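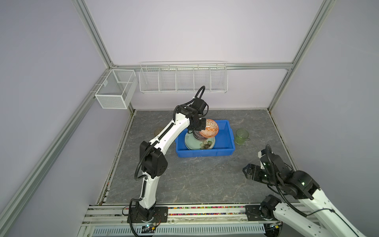
Will the courtesy cars be back by September, one of our Stukwood customers wanted to know at the service desk, and if they won't, could somebody please just say so instead of telling her to ring again on Monday? Fair enough. I've started with her because hers was the question we heard most this quarter, and because it takes me straight to the part of your money that's been slowest to turn into anything.

So, courtesy cars. You'll remember the grant covered part of the cost of putting two small electric cars on the Stukwood fleet, on top of the petrol ones we already lend out. The first one has arrived and has been out nearly every working day since. The second is still with Blomqvist, who are waiting on a replacement charging flap (they sent the wrong side, then they sent the right side in the wrong colour, and I've stopped asking what comes next). I've now got it in writing that we pay nothing more until it's on our forecourt. And yes, the desk staff have been told to give people a straight answer. At the moment the straight answer is that there's one electric, it's usually booked, and a petrol one can be had with two days' notice.

Now the workshop, which has gone much better than I'd dared to hope! The new ramp at the Zernine site is in and signed off. It's the longer one, the one we argued about in the spring, and I'm very glad we held out for it, as we can get the bigger vans up without taking the back doors off the workshop in spirit, if you see what I mean. The old ramp went for scrap and the little we got for it has gone back into the tools line, which I've marked on the spending sheet.

The evening slots are the other thing you asked about. We opened until eight on one weekday to begin with, mostly for people who can't get away from work, and we've done 90 jobs in those hours so far. A lot of it is bread and butter stuff -- tyres, bulbs, brake pads, the odd battery -- but that's exactly what we said it would be. I'd like to add a second evening. Before I do, I need another fitter who's happy to work it, and the advert has been up for a good while with very few replies worth having. If you know anyone, send them my way.

Training next. All of the Zernine workshop team have now done the first electric vehicle safety course, and 2 have gone on to the next level, which lets them work on the high voltage side. That's one fewer than I promised you. The third was booked on and then the course provider moved the date on top of our busiest fortnight, so I pulled the place and they've carried the fee over. I'm not worried about it, but I'd sooner you read it here than find it in the figures.

Used cars, briefly, as it isn't strictly your money but it does hang on it. We've had 35 used electric cars and hybrids through the Zernine forecourt and sold most of them. People are asking far better questions than they did a year ago. It used to be "how far will it go", full stop. Now they want to see a battery health report before they'll even sit in it, so we print one for every car and leave it on the passenger seat. The Skullen software we bought to do those reports was fiddly to set up (it wouldn't talk to our booking system, and then it would, but only in the mornings) and the support line is hard work. The reports themselves are clear and customers take them home. I'd buy it again, just about.

The charging points out the front are still behind. The cable's in, the posts are in, and we're waiting for the network people to switch on the bigger supply. They've given me three dates and missed all of them. Meanwhile we're charging off the workshop supply overnight, and that's fine for what we've got now but won't be once the second courtesy car turns up and the forecourt is full. If there's anything you can do from your end to chase them, even a letter, I'd take it gladly.

Money. We're under on building work, over on tools, and level on everything else. The overspend on tools comes to £1001 and nearly all of it is insulated hand tools, which I priced from an old catalogue, so that one's my fault. I'm asking to move it across from building work, where there's room. The form's attached, with the receipts behind it in date order.

What I'm hoping to do before the next report: get the second car on the road, find the fitter, rebook the missed course, and have the chargers live. I also want to tidy up how we book the courtesy cars, as it's currently a paper diary at Stukwood and a spreadsheet at Zernine, and the two don't always agree. We lent the same car to two people last month. They were both very nice about it and one of them got a free wash.

Could you let me know on the tools money fairly soon? The supplier's invoice falls due at the end of the month and I'd like to pay it from the right line.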